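Werotside library talk, June 8, 2022. 20 min + questions. SLOW DOWN this time

- open w/ the drawer story. Everyone has the drawer. wait for the laugh
- who I am: quick. Felicja's intro covers most of it, skip if she runs long

**Part 1 - paper**
- most of us keep too much. Bank stuff, manuals, school reports
- my mother's flat in Vurnville: 304 envelopes, 91 unopened. Pause here
- Bohdana's rule: touch it once, decide, move on
- shred pile / keep pile / ask-someone pile. The ask pile is the one that grows, say so
- tax papers - DON'T give legal advice, point to Lowri at the back table

**Part 2 - where it lives**
- one spot near the door. Not upstairs, you won't climb for a phone bill
- shallow beats deep. Deep = you stop seeing the bottom
- clip by month, April on top of March etc, newest in front
- labels: big pen, plain words. "Car" not "Vehicle documnets"

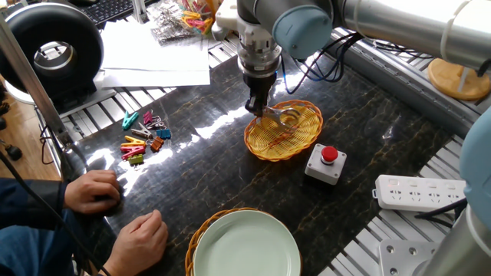 **How often should I go through the pile?**
Once a week, same day, 8 minutes with a timer. Stop when it rings even if theres more.

**Close**
- homework: one drawer by sunday
- handouts on the chair by the exit, Orest has spares
- questions. Repeat each one into the mic!!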